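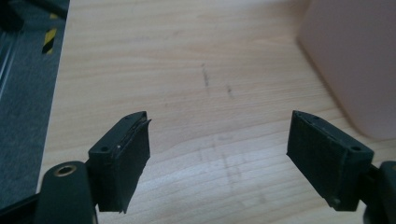 Spare parts are the dullest thing a company can sell, and in this year's reports they're where the money is. I spent most of July reading annual reports from four businesses that make or shift the bits that wear out. Seals, belts, rollers, filters, pads. Go looking for the trade and it's everywhere: a rubbery pad gone ragged at the edges, curling up at the top, a strip torn loose down one side, while the dark green finger it covers is still squared off at the tip. The finger gets sold once. The pad, over and over. Somewhere there's a company with a margin on that pad, and chances are it's better than the margin on everything else in its catalogue.

Investors tend to skip this page of the report. Fair enough, it's usually page forty-something and it's called Aftermarket or Customer Continuity or some such. No product shots. One table if you're lucky.

Start with Feltska. Makes floor scrubbers, the walk-behind kind you see in shopping centres before opening. Machine sales went backwards last year. Shopping centres aren't replacing anything, they're stretching what they've got. The share price did what you'd expect. But brushes, squeegee blades and battery trays went up 19 per cent, and that side of the business now pays for the other one. A scrubber that should've been scrapped needs a lot of blades.

Management doesn't like saying this out loud. The chair's letter spends two pages on a new machine and one sentence on parts. I read it twice to be sure I hadn't missed a paragraph. Nope. One sentence.

There's a catch, and it's the one people ask about first. What stops someone else making the blade? Mostly nothing. A squeegee blade is a strip of rubber with holes in it. Feltska's answer so far has been to change where the holes go, which works for a model or two and annoys everybody. Cleaning contractors I rang aren't fussed about brand on a blade. They're fussed about whether it turns up tomorrow. One told me he'd pay double for tomorrow and nothing extra for genuine. Worth writing on the wall, that.

**The tomorrow problem**

Which brings us to Buthelezi, the distributor. Doesn't make a thing. Buys in bulk, holds it in sheds, sends it out in vans. Lists 2,369 separate parts for kitchen and laundry gear alone and claims next-day on the lot of them if you're in a capital city. Regional is a different story, and anyone north of Townsville will tell you so at length.

Holding stock is expensive. Every part on a shelf is cash doing nothing, and some of those parts will sit there until the machine they fit is landfill. Buthelezi wrote off a fair whack of inventory last year and the market took fright. Shares dropped on the Wednesday the result came out and haven't come back.

I reckon that's a misread, though I've been wrong on distributors before. The write-off was old oven elements, mostly, for a brand that left the country. Clear it out, take the hit, move on. The rest of the warehouse is turning over faster than it was. It's in the notes, small print, under the lease table. Debt is the bit to watch. They borrowed to build the Brisbane shed, rates are what they are, and the covenant wording is tighter than I'd want.

Then Skodetex. Rubber and urethane, moulded to order. Conveyor rollers, grip faces, feet for things, the soft part of nearly anything that has to hold something hard without marking it. You've never heard of it as its name isn't on any of it. Seven or eight big customers make up most of the revenue and the company won't say who they are.

That's a risk, obviously. Lose one and you've got a hole. But the customers can't walk very easily either. A moulded part needs a tool, the tool is paid for by the customer and lives at Skodetex, and moving it means weeks of trials with a new supplier while your own line sits there. Staying is cheaper, even after a price rise. There've been two price rises.

What I like here is the repeat order. A new machine gets its set of pads at the factory. Then it wears them out. The reorder doesn't need a salesman, or a tender, or a lunch. An email with a part number. Skodetex makes more on the email than on the original contract, quite a bit more, and says so plainly, which I wish the others would.

What I don't like is how hard it is to see the wear rate. Better compounds last longer. Customers want longer. Give it to them and you've cut your own reorders, don't and someone else will. The company says it prices the longer-lasting grades to make up for that. Maybe. The longer-lasting grades are a small slice so far and I'd want two more years of numbers before beleiving it.

**When the spare costs more than the thing**

Last one, and the odd one out. Virine sells dishwashers to households, upmarket, quiet, the sort that gets mentioned in real estate ads. It has a parts business too and it's a mess.

I priced the repair of a top-range Virine with a dead pump and a control board gone with it. Pump, board, call-out, labour: $1,973. You can buy a whole new dishwasher for less. A decent one from someone else for $700. So people do, and that's a customer gone, with a story to tell about it at barbecues.

Virine's parts margin looks terrific in the report. Highest of the four by a long way. That's the trap for anyone running a screen over the sector and picking the fattest percentage. The volume has fallen three years running. Fewer people each year are paying a silly price, and the ones who don't pay it aren't buying another Virine.

There's also the right-to-repair push, which keeps coming up and keeps getting parked. If it lands in a serious form, a company charging what Virine charges has a lot to lose. Feltska, less so. Its parts are already copied. Skodetex might even pick up work, making the copies. Buthelezi wins whichever way, it'll carry both and let the customer choose.

**So what do you do with it**

Depends how patient you are. None of these is going to double by Christmas. They're all small, they're thinly traded and the gap between the buy and sell price will eat you if you're in and out.

A few things I'd check before putting money near any spare-parts business, these four or another one:

- Revenue from parts and service split out from machines. If it isn't split, ring and ask. If they won't tell you, there's your answer.
- The installed base, and its age. Old machines in use are good. Old machines in the shed aren't.
- Stock turns. A big range looks like strength right up untill the write-off.
- Price of the most common repair against price of a new unit. You can do this one yourself with a phone in ten minutes.
- Who owns the moulds.

Of the four, Skodetex is the one I'd want to own, at a lower price than today's. Feltska is cheaper and probably cheap for a reason, though if the machine side ever steadies there's a good business under it. Buthelezi I'd leave until the next result, and read the debt note first. Virine, no. Nice dishwasher.

One more on timing. Three of them report again inside the same fortnight, and small companies in a crowded reporting season get about as much attention as you'd think. Results go up at five past four, two analysts dial in, one of them's eating. If a number is going to be missed by the market it'll be missed then. Page forty-something, have a look.

*The author holds no shares in the companies mentioned. General information only, doesn't take your own circumstances into account.*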